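Print this release | E-mail this release
Shares: 111 | Comments: 3

Pavari Opens Its Doors for a Day of Robot Arms, Simulators and a Lot of Questions

4 September 2023

I run the visitor program at Pavari, and I'm still smiling as I write this. Our open day filled up so fast that we had to close the sign-up page early, and 200 of you came through the building (some of you twice, I saw you in the coffee line!).

The biggest crowd was at the simulation desk, where Kumaresan Varma and Meenakshi Shetty were showing Flako, our practice world for robot arms. Everything in it is simulated, from the table to the shadows, and the job on the screen was small on purpose: get a gripper into position over a little numbered object on a tabletop. Kumaresan likes small jobs. He says you learn more from watching an arm line itself up than from any big flashy routine, and after standing behind him for half the afternoon I think he's right.

Visitors could flip between a view from the side of the table and one looking straight down past the gripper's fingers.

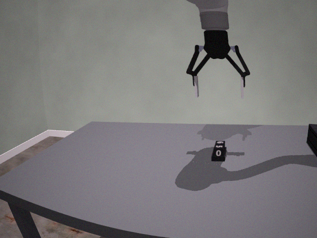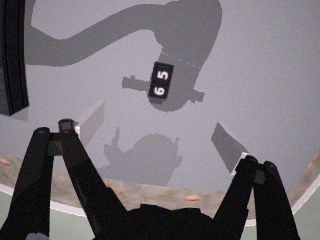 We ran 2 sessions at the desk, and both went long. A lot of people wanted to know why we bother with shadows in a simulator at all. Meenakshi's answer was that a real camera over a real bench has to cope with them, so our software had better get used to them early. Then a boy in the front row asked if the robot ever gets bored, and she had to think about that one for a while.

Over in the main hall, Venkatesh Ramasamy from our partners at Dimberg gave a talk on how their packing teams try out a new layout in software before they move a single bench. I'd heard parts of it back in February, but the new version has much better stories in it, including the one about the conveyor that was ordered backward. Manikandan D'Souza took the questions afterward and kept going right through lunch, bless him.

"I came expecting to watch robots and ended up arguing about table heights with a complete stranger," said Meenakshi Rodrigues, who teaches shop class at Sisodia and brought her students along. "I'd do it again next week."

A few people asked whether they could get Flako for a classroom. We're working on it! For now, schools can book a guided session at our building, and we'll set up the same desk demo with one of our engineers on hand. There's no charge, and students don't need any programming experience. Groups that want the Dimberg talk as well should mention it when they book, as Venkatesh needs a bit of notice.

If you left a gray umbrella or a kid's lunch bag in the hall, both are at the front desk.

Press contact: Visitor Program, Pavari. Interviews with Kumaresan and Meenakshi Shetty can be set up through the same office.

Print | E-mail | Share this release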